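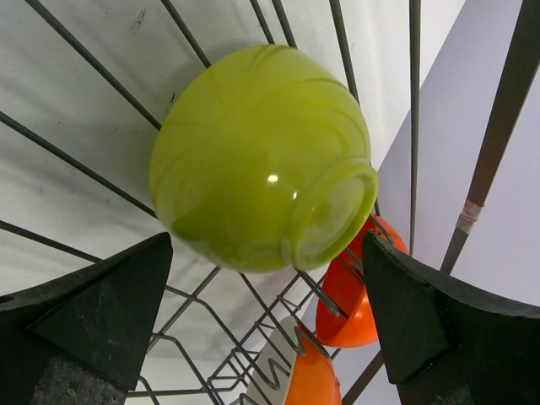
Niloufar Hashemi
Product editor, Bestirix Kitchen

Visdale wire dish rack and colored bowls

The Visdale is our dark metal wire rack for drying dishes next to the sink. We have sold it for several years, and it is still the one that I recommend when a customer writes to me that the cupboard is full of bowls and the rack is made only for plates. Bowls are difficult. They are round, they roll, and in many racks they lie one inside the other and stay wet until the next day.

In this rack the thin wires leave enough room for a bowl to stand on its side. A big one, like the lime-green glass bowl, can lean against the wires with the opening turned a little down, and the smaller orange ones go one behind another between the upright tines. The wavy wire in the lower part is for plates. You put the edge of the plate in a curve and it stays upright.

What is in the box

The rack comes in one piece. You do not need any tool. We also put in a paper sheet with care instructions, which you can find again at the end of this page. Bowls are sold separately, by the piece.

Size and load

The rack is 40 cm long. Please measure your counter before you order, and leave a free space of 10 cm to the wall if you want to put large bowls at the back, as they lean out further than plates. The rack carries 3000 grams of dishes without bending. I know this does not sound like much, but it is enough for the dishes of a normal dinner. For cast iron pans please use something else.

How to load it

Start with the largest bowl. Turn it so the opening looks down and to the side, and let it rest on the wires with its whole body, so it does not stand only on the rim. Then fill the tines with the smaller bowls, all in the same direction. Plates go last, in the wavy part. Leave one place empty between two deep bowls, if you have it. The air passes better and they dry in a shorter time.

Glass should not touch glass. A glass bowl next to another one can get small chips at the rim when you pull it out quickly. If you have two of them, put them at opposite ends.

About the bowls

The large glass bowl is in lime green, slightly see-through, with curved streaks of a darker green running around the body. The streaks are a little different in every piece, and we can not choose a pattern for you. The rim is thick and rolled, and I like this very much when my hands are wet, it gives the fingers something to hold. It is good for salad, for fruit, or for dough that must rest under a towel. Please do not put it in the oven.

The orange bowls are glossy. Keyvan Bakhtiari from our warehouse asked me to write here that they are packed one by one, so an order of six comes in a larger carton than people expect.

Care

Wash the rack by hand with warm water and a soft brush. In places with hard water you will see white spots where the wires cross each other, mostly in the wavy part. Put a little vinegar on a cloth, wait a few minutes and rinse. Do not use steel wool on it. Dry the rack before you store it in a closed cupboard.

Delivery and returns

We send from Stulport on every working day. You can return the rack or the bowls if they are unused and in the original carton. If a bowl arrives broken, keep the pieces and the carton, take one photo of both and send it to Gholamreza Mirzaei in customer service. He will send a new one and you do not pay the delivery again.

Item number for the rack: 270
Color: dark metal
Bowls: lime green (large, glass), orange
Next delivery of orange bowls: April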